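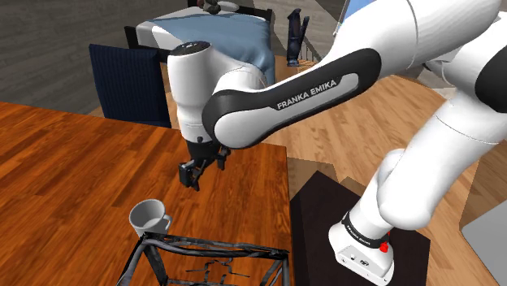

Why does the Banwood District Library still lend its local history books by mail?

Many of the people who use the collection live more than an hour's drive from the reading room, and the mail service costs less to run than a second branch. It has been part of the library's work since the building on Cerkden Street opened, and the current budget keeps it in place.

Ruairi Dunbar has managed the local history collection for the district for nine years. He spoke with the library's newsletter in October about the collection, the mail service and the changes planned for the reading room.

The collection holds 1,206 bound volumes, along with maps, parish records and a long run of the Joubert Valley newspaper. Most of the volumes may be borrowed. The maps and the newspaper may not, and Mr. Dunbar said that this remains the most frequent cause of disappointment at the desk.

"People have seen a map in the catalog and they have come in hoping to take it home to show a parent," he said. "We make a copy for them wherever the sheet allows it. Some of the older sheets were folded for so long that we will not put them on the copier, and in those cases we ask the reader to sit with the map here."

Requests by mail arrive on a printed form or through the library website. A borrower may have four volumes at a time for a period of six weeks, and the library pays postage in both directions. Last year the service sent out 183 parcels. Mr. Dunbar described the figure as steady.

"It rises in the winter and falls off at planting time," he said. "We had one reader in Povero who worked through the whole set of school board minutes that way, four at a time. She then wrote to tell us that two of the volumes had been bound in the wrong order. She was quite right, and they have been put straight."

Asked about losses, he said that they were rare and that most overdue books came home after one letter. The library does not charge fines on mailed items. A borrower who has lost a volume is asked to discuss replacement with the desk, although many of the titles were printed privately and cannot be bought again.

The reading room will be rearranged over the winter. The newspaper volumes, which now stand on the upper level, will move to the ground floor beside the index cabinets. Seating will increase to 40 places, and the long tables by the north windows will be kept for readers using large sheets.

"The upper level has served us well, but those are heavy books and the stairs are narrow," Mr. Dunbar said. "I have carried the 1911 volumes down more often than I care to remember — and then carried them back up again."

The card index will stay. The online catalog covers the books and most of the maps, while the cards also list family names drawn from the newspaper, in the handwriting of several generations of staff. Mr. Dunbar said that typing them up is under way and that he does not wish to hurry it.

"There are spellings on those cards that look like mistakes," he said. "Then you go to the paper, and the family did spell it that way for twenty years. Each one has to be checked against the page."

The library also accepts gifts of letters, account books and photographs connected with the district. Donors are asked to call before bringing material in, and to leave papers in the order in which they were found. Collections of more than 200 items are seen by appointment.

The reading room will remain open during the move, with newspaper volumes available on one day's notice. Request forms for the mail service may be collected at the front desk or from the Povero branch.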